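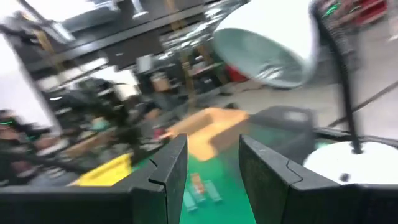
Gripper open over the green top, orange and teal pieces between the fingers.

May 23, 2022
Time clock rounding, second pass

Good day on this one. Got the whole Bivon punch export to load into Semum without a single rejected row, all 2,004 of them, and the comparison I've wanted since we started is finally on a screen where Peiyu and I can both poke at it!

Setup, so I can repeat it: export from the Gaillard site, one pay period, hourly staff only. Names stripped, badge numbers swapped for row codes. Two runs on the same file. Run A rounds each punch to the nearest 5 minutes, the way the handbook says. Run B uses the punch exactly as it was made. Everything else the same, including the 30 minute unpaid meal.

What came out: most people land within a few minutes of each other in A and B over the period, and I was ready to call the rounding neutral. Then Peiyu Zeng sorted by shift start and there it was. The early shift loses time in A, steadily, and the late shift gains a little. The totals hide it completely. Early people clock in a couple of minutes ahead and get pushed forward to the hour, then clock out a minute or two past and get pushed back. So they get shaved at both ends. Beautiful find, and I'd have missed it.

Need to remember that neutral on average across the site is a weak thing to lean on if one group is always on the short side. Pirjo wants to take that question to the employment lawyer before we write a word of the memo. Agree.

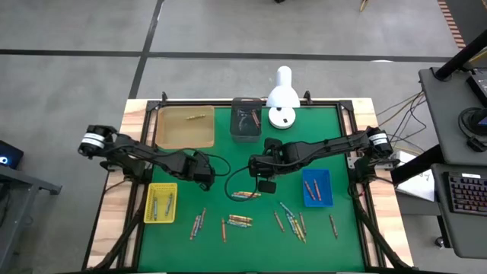 Both arms over the mat, yellow basket on the left-hand side.

Meal breaks. Separate problem, much messier. 410 rows have a meal taken out automatically with no punch at all for the break. That doesn't mean the break wasn't taken, and it doesn't mean it was. The old form (the Maltine one, paper, blue box at the bottom) had a line where a person could say they worked through. The screen version dropped the line. Why?? Looked through the change notes and found nothing.

Tried adding the line back in the Semum test copy. Three versions of the wording:

"Did you miss your meal break?" Pirjo Kiiskinen read it and said it sounds like a scolding. It does.
"Meal break taken: yes / no / cut short." Clear, fast, my favorite.
"I confirm I received all breaks." Too easy to click through at the end of a long shift. Out.

Going with the second. "Cut short" should open a box for the minutes, and those minutes have to go back into paid time before overtime is worked out. I had the order wrong this morning and got weekly totals that sat under the overtime line when they shouldn't have. Fixed, reran, totals now match Peiyu's hand sheet to the minute. Very happy about that.

Still broken: a shift that crosses midnight on the last night of the workweek puts all its hours in the week it started. Should split. Didn't touch it today.
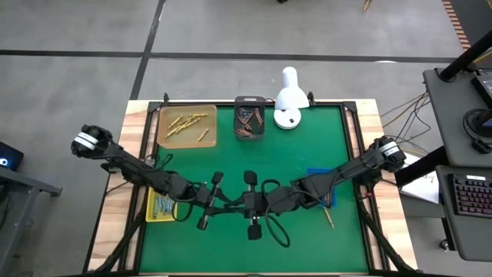

The table from farther back, an arm at each front corner.

To do
- Peiyu: same A/B comparison with the next period, early shift pulled out on its own
- Pirjo: lawyer questions, rounding first, then the automatic meal deduction
- me: midnight split, and find whoever signed off on dropping the work-through line
- all: draft supervisor sheet on missed breaks, one page, large type, ready for the July handbook reprint

If run B holds up I'd push to drop rounding altogether. The clocks record the exact minute and Semum is perfectly happy to pay on it. Ask payroll what it would change on their side.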